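Hemgate bench, gripper comparison, April

Started 15:08 on the white table. Ifans two-finger on the arm, Binden unit waiting its turn. Same controller for both, wrist camera left on the same bracket and not refocused, so anything close to the lens stays soft.

Homed, then opened over the bare table to check finger clearance before any contact runs.

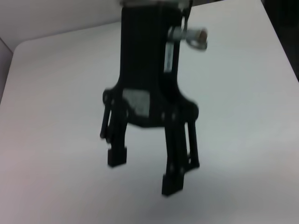

Fingers apart over the table, nothing held.

Linkage bars clear the fingers on both sides. At this pose both tips are in view with the gap between them, enough to judge approach by eye. Exposure is tolerable but the black parts lose most of their detail. Try a longer shutter or a lamp from the left.

Contact runs next, pink round object, 20 approaches at reduced speed. Logged 8 as good by the controller's own count, which I do not trust yet. Force threshold is still the Womuvgate default. Needs setting per gripper or the comparison means nothing.
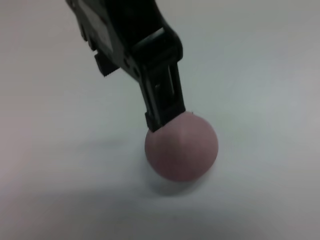 Fingertip at upper left edge of the pink object, wrist camera.

The tip hides part of the outline from this angle. Circle fit will need to cope with a missing arc, or take its estimate earlier in the approach.

Stopped 17:59. To do: swap to Binden, repeat the same 20, keep the bracket where it is. Check the thumbscrew torque first.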